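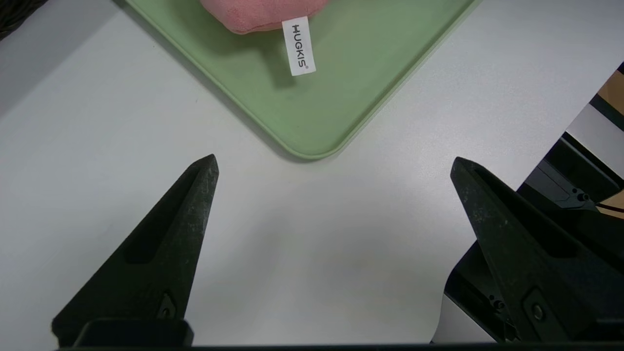
I drove 125 miles to Pirnmont for the Wakavetti open day, mostly for the free coffee, and stayed till they were stacking the chairs! Yetunde Osagie let me hang over the table while the arm worked around a pink plush toy on a green tray. Soft stuff is the tough part, she told me, and her team has logged 2805 tries with toys since March. I'd have quit at 162.

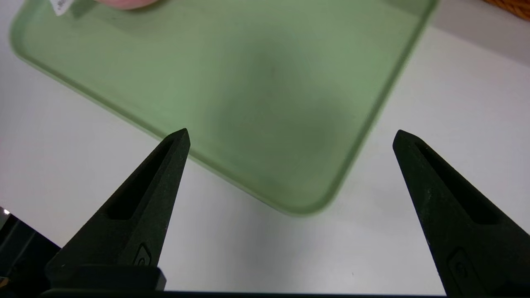

Liam Furnival thought I was too easily impressed. He'd like to see the arm handle a wet towel before he gets excited, and he said so twice on the way to the parking lot (I was still talking about the toy).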